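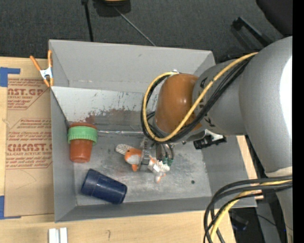 Questions about the Felent glass negatives

I get a fair few emails about the collection, so I've put the usual questions in one place. If yours isn't covered, write to me and I'll do my best (I'm slow in April, when the new catalogue goes in).

What are the Felent negatives?

A set of glass plate photographs of churches, wells, town gates and market halls, most of them taken by a travelling photographer called Tóth. He worked on his own with a heavy plate camera and a cart, and he loved doorways. You'll see a lot of doorways! The plates came to us from the Felent family, who had kept them in a loft, and that's how the collection got its name.

How many are there?

The catalogue lists 70 plates. That includes two that are cracked right across, which we've scanned but don't let anyone handle.

Did Tóth take all of them?

No, and I wish I could tell you exactly which are his. Gergely Fodor went through the numbering scratched into the corners and thinks the later Altenon views are by somebody else. The numerals are a different shape and the horizon sits lower. I'm mostly persuaded, though I still have my doubts about the one of the north porch – it has Tóth's way of letting a door stand half open. In the catalogue those plates say "attributed to", and please copy that wording if you use them.

Where is Altenon, and can I visit the abbey?

You can visit what's left of it. The cloister and the chapter house are open to walkers and there's no ticket. The carved west front in the photographs has gone, I'm afraid. The stone was carted off for a bridge, and the plates are now the best record we have of the carving.

Why do some captions give two dates?

The first is when the building went up and the second is when the photograph was taken. Where there's only one, it's the photograph. Trudy Prendergast wrote the older captions and she did it the other way round, so if you're working from a printed list, check which one you've got. I've been caught out by this more than once.

What does "Raltus" mean on the mounts?

It's the name of the studio that made the prints for sale. They trimmed the sky quite hard to fit their mounts, so if you've bought a Raltus print and it looks tighter than our scan, yours is probably fine.

Can I use a picture in my book or on my website?

Usually, yes. Tell me which plate, what it's for and how large you'd like it. Small local histories and school projects don't pay. For anything else I'll send you the form.

Can I see the originals?

By appointment, in the mornings. I bring out two plates at a time on the light box, so do pick your favourites from the scans first. No pens near the table, please, pencils only.

I think I have one of your missing plates. What should I do?

Please don't clean it! Keep it upright in a dry place, away from radiators, and send me a snap of both sides. If there's a number scratched in the corner, include that too, even if you can only read part of it.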